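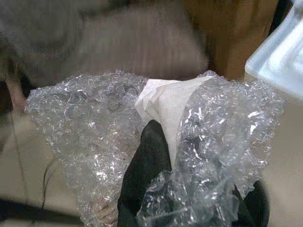
Documentary Distributors Should Publish Their Running Versions

A documentary rarely exists in one form. There is the festival cut, the broadcast cut, the classroom cut, and often a later cut with some archive footage removed after a license ran out. Distributors tend to sell all of these under a single title. I think this is a cataloging failure, and a fairly cheap one to fix.

Take the Granbridge catalog, which I use for course bookings. As of 6/2/23 it listed 2,124 titles for educational sale. Of those, 1,103 gave a running time and no other version data. The rest gave a running time and a year, but the year might be that of the premiere, the disc release or the current contract. The field has no label.

The effect shows up in class. Last September I ordered Irninwood, a film on a poet's last decade, at a stated length of 114 minutes. The file supplied was 27 minutes shorter. The missing material included the whole radio interview on which my assigned reading depended. Granbridge replied that the shorter cut was the educational version and that the listing had been carried over from the theatrical sheet. I have no complaint about the shorter cut as a film. My complaint is that I had no means of knowing which one I was paying for.

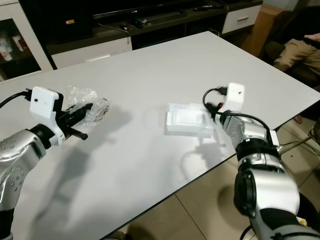 The usual objection is cost. Small distributors have small staffs, and version history is often held by the producer. But a delivery already comes with a technical sheet giving duration, aspect ratio, subtitle files and sound format. Adding a version name and a short note on removed material would take a few minutes per title. Jilell, a smaller outfit than Granbridge, does this for new acquisitions and leaves the field blank for old ones. A blank is acceptable. It tells the buyer to ask.

A second objection is that directors dislike having shorter cuts advertised as such. Some do. The director of Ogbonna reportedly asked that the television cut carry no mention of the longer film. I understand the wish, but a library buying for ten years of teaching has a stronger claim to the information than a director has to its absence.

My own practice now is to request the duration of the actual file in writing before I send a purchase order, and to enter it in our library record next to the advertised length.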